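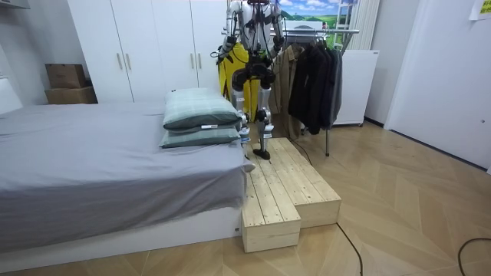
The overnight train horns at the Afolabi Road crossing are going quiet from May, and if you live anywhere on the south side of Callstead I reckon you've already heard (the news, I mean, although the horns too). Graltance, which runs the grain trains through from Piketari, has agreed to a night-time trial with no routine horn between 10 pm and 6 am. You can have a low bed, a good stack of pillows and white walls with a picture of green hills to send you off to sleep, and a grain train at ten past two will still have you staring at the ceiling. I've lived four streets back from the line for years and I still sit bolt upright every time the wind's from the west.

For anyone who's new in town, the trouble goes back to when the old level crossing lost its night attendant's hut and the rule came in that every train had to sound twice on approach, whatever the hour. That was bearable when there was one train a night. During last harvest there were nights with five, and the newer locomotives have a much sharper note than the old ones. A neighbour of mine with a sound meter got a reading of 90 decibels at the footpath, with a magpie going off in the background for good measure.

The council put out a survey over summer and 396 households sent it back, which is a terrific effort for a town of 2982 people. Most of them wanted the horns stopped altogether at night. A fair few wanted them kept, and I don't think those people should be brushed off. Some have kids who drive home late from shift work at the cannery, and the crossing is on a bend with the silos blocking your view until you're nearly on top of it. One reply, pinned up with the others in the council foyer, just says "I like the horn" in blue biro. Fair enough!

So what's changing? The crossing gets full boom gates in place of the half booms it has now, plus a second set of flashing lights on the silo side, and a median strip so that cars can't duck around the gates. Drivers will still be allowed to use the horn if they see somebody on the track, or stock, or anything else that worries them. We're going to hear it now and then, and I'd much prefer that to the alternative. The bells at the gates will stay on all night but they'll be turned down after ten.

The pedestrian gate on the school side is being replaced as well. It's been sticking since the floods and half the town climbs over it, me included (sorry). The new one closes by itself when the lights start, and there's an escape latch on the inside so you can't get stuck between the gate and the rails. Prams and mobility scooters should fit through without that awful three-point turn in the gravel.

The works start once the last of the sorghum has gone through, and there'll be a detour by way of the Piketari turn-off while the median goes in. It adds a good ten minutes if you're heading to the tip or the showground. The school bus will pick up outside the bakery for the whole of the closure, and the bakery is opening half an hour earlier to suit, so there's a bright side. Emergency vehicles will be let across at any time.

Money next, as I know that's what I'll be asked about at the post office. The council is paying for the median and the footpath and Graltance is paying for the gates, lights and bells. I asked for the split in dollars and was told it would be in the next meeting papers. I'll put it up when I have it. There's no special levy on the rates for this one - I checked that twice.

The trial runs for a full year so that it takes in a whole harvest, and the council will do another survey at the end. In the meantime there's a log at the front counter and an online one on the council website where you can put down the time if a train sounds at night. Please give the time as closely as you can, and which direction it was heading if you know. The request to have it reviewed early has to come from residents, and a scrappy list with no times on it won't get far. If it's a near miss or a faulty gate you want to report, ring the number on the blue sign at the crossing straight away and quote crossing number 2461. Don't use the log for that.

One last bit for the dog owners, who I've heard from more than anybody. The test trains for the new lights will be sounding their horns in the middle of the day, several times over, on two days towards the end of the works. The dates will go up on the board outside the hall. My old kelpie gets under the laundry sink and stays there until tea, so I'll be taking her out to the weir for both of them, and there's room in the back of the ute for one more if it's small and doesn't mind being sat on.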